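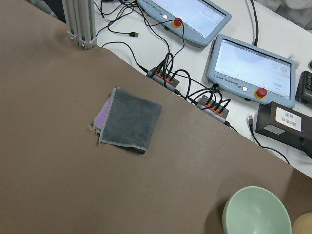

Gray one on top, the lavender one with the fraying edge underneath.

Why do my dark towels leave fuzz on everything, and is the purple one done for?

Posted by Lucyna Bednarek, February 5, 2025

Hi all! I bought a set of kitchen towels in March from a shop called Feso, all terry, mostly dark gray. I like them a lot, they soak up everything, but I have two problems and I'm hoping somebody here has been through it.

First, the gray ones shed. I dry a bowl and there's dark fuzz on the rim, and if I leave one folded on the table I'm wiping up lint later. I've washed them 3 times, warm, with the regular detergent and softener. Second, I have an older lavender cloth that I keep under the gray one, and its edge is fraying into pale threads. Can I save it without a sewing machine? I don't own one and I'm not buying one for a single cloth. Also, is it bad to keep them stacked like that? I just fold them and leave them out — no room for a rack.

Lutz Oltmanns

Skip the softener! That was my whole problem. It coats the loops, so the loose fibers don't rinse out and the towel gets worse at drying too. Wash the gray ones by themselves a couple more times with half the detergent you use now, shake them hard outside, then tumble them and clean the lint screen halfway through (mine was packed the first time, kind of disgusting). My set is a different brand, Todetti, and it took over 19 washes before it really quit, so don't give up yet.

For the purple one, trim the loose threads with sharp scissors, but don't pull them, you'll open the weave up more. Then fold the edge over twice and hand stitch it. Plain running stitch is fine, small as you can stand. Took me 30 minutes in front of the TV and it's still holding.

Stacking is okay if they're dry. If you just used the top one, spread it over a chair back first or the bottom one will start to smell.

kettle_and_crumb

fabric glue on the edge works too, let it cure as long as the bottle says before washing. or just make it a rag lol

Lucyna Bednarek

Thank you both! Softener is going back under the sink. I'll try the stitching this week, I have some white thread somewhere.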